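即时发布　4/23/26
各编辑部可直接使用，可删节。有改动会另发更正稿。

# Gralora 推出 Vandero 手编羊毛线，23 色，旧图样同步再版

编织品牌 Gralora 今天宣布，手编用羊毛线 Vandero 正式上市。全羊毛，三股，每绞300米，首批23个颜色。同步上市的还有一册图样集，收旧图样60款，全部重新校过、重新画过图解，由合作方 Fladico 出版。

线和书都从今天起接受门店订货。个人读者可以到各地毛线店买，也可以向 Gralora 直接邮购。十一月还有第二批颜色，具体见后文。

## 先说线

Vandero 做了很久。中间停过一次，原因是第一版的捻度太紧，织出来花样是清楚，手感却硬，贴身穿不舒服。试织的人几乎都写了同一句话：好看，不想穿。于是退回去重来。

现在的版本捻度放松了一档，三股合捻，线身圆，弹性比第一版好。织平针布面平整，织绞花立得住，织提花的时候背面渡线也抓得牢，不太容易滑。没有做防缩处理，这一点请各位在报道里务必写清楚：Vandero 不能机洗。冷水、羊毛洗剂、手洗，毛巾吸水，平铺晾干。扔进洗衣机会毡缩，缩得很厉害，我们试过。

为什么不做防缩？产品负责人 Grethe Blöndal 的说法很直接：“做了防缩，线就滑了。提花织的人最清楚，滑的线换色那一排总是松的，怎么拉都不对。我们这条线本来就是给提花和绞花用的，那就别折腾它。”

她又补充：“洗的时候麻烦一点，我认。一件毛衣一年能洗几回？多数时候挂出去吹吹风就行了。”

粗细归在中细这一档。建议用针三毫米到四毫米，手松的人往小里走。样片一定要织，一定要下水，晾干以后再量。没下水的样片和下过水的样片差别不小，下水以后线会蓬开，针目之间的缝会合上，密度也跟着变。客服收到的尺寸问题，大半出在这一步。

## 试织

上市前 Gralora 向各地编织者寄出了试织线，前后收回500多份试织反馈。有整件毛衣，有帽子，有一只手套（另一只没织完，也寄来了），还有人拿去织了袜子，织袜子的反馈普遍不好，后跟磨得快。所以标签上没有写适合袜子。想织也行，建议后跟和脚尖并一股加固线。

反馈里提得最多的几件事：

- 绞线没有扎紧，绕线的时候容易乱。已改，现在四处扎线。
- 深色第一次下水有浮色。深蓝和砖红最明显。已调整水洗工序，但深浅相配的提花仍建议先单独泡一下深色线。
- 标签上色号字太小。改大了。
- 线里偶尔带一点草屑。这个没有改，也不打算改。要把草屑完全去掉就得用更重的化学处理，毛会变脆。织的时候捏掉就好。
- 有人希望出筒装，机织用。目前没有计划。

负责整理试织反馈的 Denise Bainbridge 花了一整个冬天读信。“很多人不光写线，还写织的时候在干嘛。在火车上，在医院等人，在看孩子游泳。这些跟产品没什么关系，我都留着了。”她说，“最有用的是生气的信。生气的人写得细，第几行断的，断的地方粗还是细，全写了。”

断线的问题确实有过，出在一小批浅灰上，纺的时候粗细不匀。那批没有进入销售。

## 颜色

23个颜色，分两组。

一组是羊毛本色，没染过：米白、燕麦、浅灰、深灰、深褐，再加两个混色。本色组每一批都会有差别，羊不一样，年份不一样，颜色就不一样。请消费者一次买够，最好多买一绞。标签上有批号，同一件衣服尽量用同一批号。实在凑不齐的，两绞交替着织，两行一换，接缝基本看不出来。

另一组是染色，由染坊 Pramanik 完成。Pramanik 是老染坊，规模小，缸也小，一缸出不了多少。好处是颜色沉，坏处是慢。染色组里有苔绿、芥末黄、砖红、深蓝、雾蓝、梅子、锈、墨绿、旧粉等等，完整色卡见附件。其中几个颜色直接染在浅灰毛上，所以看上去有点花，近看能看出深浅两种纤维。织大面积平针最好看。

染坊主理人 Bjartur Vestergaard 在谈到芥末黄的时候叹了口气。这个色改了很多遍，不是偏绿就是偏橙。“黄色最难。灯下一个样，窗边一个样，阴天又一个样。最后是按阴天定的，我们这里阴天多。”

他提醒拍摄色卡的媒体：请用自然光，别开闪光灯。闪光灯下苔绿会发灰，梅子会变成紫色，去年预告期间有读者就是看了那样的照片来问有没有紫色，没有紫色。

命名方面，这次没有起花哨的名字。苔绿就叫苔绿。色号加名称，订货请以色号为准，因为译名各地可能不同。

## 图样集

书名暂与线同名，《Vandero 图样集》。60款。旧图样再版，来源是几代编织者留下来的手写本、方格纸、剪下来贴在本子里的杂志页边，还有一部分只有实物，没有图，得拿着毛衣一针一针数回去。

款式分布大概是这样：圆育克毛衣最多，其次是露指手套和连指手套，然后帽子、披肩、开衫、童装，末尾还有几款坐垫和一款茶壶套。茶壶套是编辑部争论过的，有人觉得放进去显得不严肃，最后还是放了。

编辑 Steinar Brynjólfsdóttir 主持校订。旧图样问题很多。同一件毛衣，正文写加针八次，图解上画了九次；袖子左右不对称；有的干脆写“按常规收领”，没有下文。写的人默认看的人都会。

“以前的图样是写给邻居的，不懂可以过去问。”Brynjólfsdóttir 说，“现在没法过去问了，只好把每一步写出来。但是我也不想写成说明书，所以原来本子上的话，能留的都留了，用小字排在旁边。有一条写的是‘这里我总织错’，我特别喜欢，留了。”

书里每款都给了完整尺码，从童装到加大码。旧图样一般只有一个尺寸，推算其它尺码是工作量最大的一块。花型重复数和胸围常常对不上，加一个花样太宽，少一个太窄，只能在花样之间加针，或者换一种起针数再排。圆育克尤其麻烦，减针的位置藏在花样里，动一处全动。

图解统一改成黑白符号，不靠颜色区分。这样复印、放大都不影响，色觉不同的读者也能用。想填色的自己填，纸选的是可以用彩色铅笔的那种，不反光。

装订用的是能摊平的线装，放在膝盖上不会自己合上。这一点试织的人强烈要求过，照办。

难度标了三档。说实在的三档不太够用，有些款只有领口难，其他部分闭着眼睛都能织，遇到这种会在开头单独注明。初学者建议从帽子开始，或者那款平针披肩。连指手套看着小，其实不简单，拇指那里的处理要有点耐心。

几款可以重点介绍的：

**港口圆育克。** 深蓝底，米白和雾蓝花。从下往上织，身和袖分开，到腋下合并。花样集中在肩部，身片全平针，织到中间会有点闷。领子比原版降低了一点，原版很勒。

**双面厚帽。** 两层，里层可以用本色。翻边。给出海的人织的，现在当然谁都能戴。

**长筒露指手套。** 绞花，一直到小臂。原件右手比左手短一截，校订时按左手统一了。

**起伏针童毯。** 最简单的一款。可以用掉零头线。

**茶壶套。** 见上。

## 教学和门店活动

四场公开编织课，由 Brynhildur Laxdal 主讲。内容分别是：圆育克的起头和尺码选择；双色提花的持线方法；剪开毛衣改开衫；旧毛衣修补。名额有限，先报先得，报名方式见文末。线和针自备，忘带的话现场可以借针。

剪开毛衣那一场请特别注意。要真的下剪刀。带自己织的样片来，不要带刚织完的整件毛衣来练手，上次试讲有人带了。

Laxdal 教编织多年，讲课不用投影。“手上的事还是得看手。投影上那么大一只手，方向还是反的，越看越晕。”她的办法是小桌，围一圈，谁卡住了就停下来。

左手编织的读者也欢迎，四场都会有左手示范。图样集里也有一节专门讲左手怎么读图解。

愿意参加的门店可以申请试织角，Gralora 提供一套样片，每色一块，都下过水。顾客可以摸，可以拉，脏了我们换。门店不需要付费，但样片请不要剪。

## 关于旧毛衣

借着这次上市，Gralora 也开放旧毛衣修补咨询。不限品牌。肘部磨破、袖口脱线、虫蛀，都可以写信来问，附照片，最好拍到破口的正反两面。我们会回信说明能不能补、怎么补、用什么粗细的线。暂时不代补，人手不够。

虫蛀的先处理再补。装袋，冷冻，拿出来放回室温，再冷冻一次。然后洗。补完不处理等于白补。平时收毛衣之前洗干净晾透，虫喜欢有汗和油的地方，腋下和领口最先遭殃。樟木、薰衣草之类可以放，别太指望。

补的线不必完全同色。找一个接近的，或者干脆找一个差得远的。两种都行，最尴尬的是差一点点。

## 第二批

十一月上市。增加几个染色，色号未定，目前在试的有一个很深的绿和一个偏灰的粉。同时会有小绞装，给提花配色用，不用为了一小圈花买一整绞。这个是反馈里呼声最高的，首批来不及，抱歉。

图样集如有勘误，会在第二批上市时一并印成单页，随线附送，也可以写信索取。已经发现一处：港口圆育克图解的图例，空白格漏印了说明，空白格就是底色下针。首印已经装订，改不了了，门店如被问到请代为解释。

## 供货与订货

门店订货按绞装箱，可以混色，同一箱内同一颜色保证同一批号。图样集与线可以合箱。首次订货的门店附赠色卡一份，色卡上是真线，不是印刷。

邮购的个人读者，三绞起寄。超过一件毛衣用量的请在备注里写清楚打算织什么、什么尺码，仓库会帮忙核一下够不够。这项是免费的，写不写随意。

收到以后请检查批号再拆绞。未拆绞可以退换，绕成团的就没有办法了，请谅解。

一般用量供参考：成人圆育克毛衣，中等尺码，四到五绞底色，花色每色一绞以内；帽子一绞够；连指手套一绞够，双色的话各一绞会剩不少；披肩看大小，书里那款三绞。

存放避光。深色放在橱窗里晒一个夏天会褪，雾蓝褪得最快。橱窗陈列建议用本色组。

## 媒体须知

色卡、样片可外借，借期两周，归还时请附原来的标签，否则我们自己也要认半天。图样集有评阅本，数量不多，优先给编织和手工类刊物。书中图样请勿整款转载，节选一张图解加一段文字没有问题，注明出处即可。

可约采访：Grethe Blöndal（产品）、Bjartur Vestergaard（染色）、Steinar Brynjólfsdóttir（图样集）、Brynhildur Laxdal（课程）。Vestergaard 染缸开着的时候不接电话，请先写信约时间。Denise Bainbridge 负责统筹，找不到人就找她。

人名请按本稿拼写，别漏了字母上的符号。

## 关于各方

**Gralora**：手编毛线与编织用品品牌，从一间临街小铺做起，现在铺子还在，楼上办公。主要做羊毛，少量亚麻。

**Pramanik**：染坊，小缸染色，长期为手编和手织行业供货。

**Fladico**：手工类图书出版方，以可摊平装订的工具书见长。本次负责图样集的排版、印制和发行。

**Vandero**：线名。经常被问是什么意思。没有意思，念着顺口。

## 联系

媒体联系人：Denise Bainbridge，Gralora 新闻组。
来信请在标题注明“Vandero 媒体”。订货请注明“门店”，报名编织课请注明“课程”及场次，修补咨询请注明“修补”。写混了也会回，就是慢一些。

附件：色卡全表、洗涤说明、图样集目录、纸箱图片一张。色卡全表如打不开请来信，我们在寄一次。

——正文完——

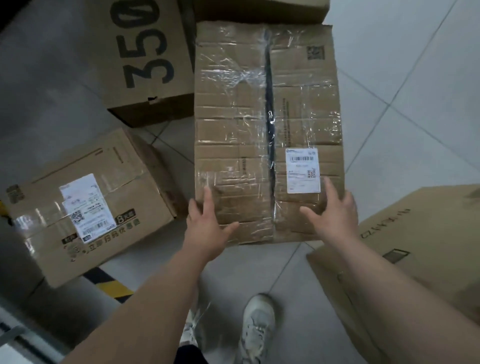
图：双手扶着一只外裹透明缠绕膜的瓦楞纸箱。供图：Gralora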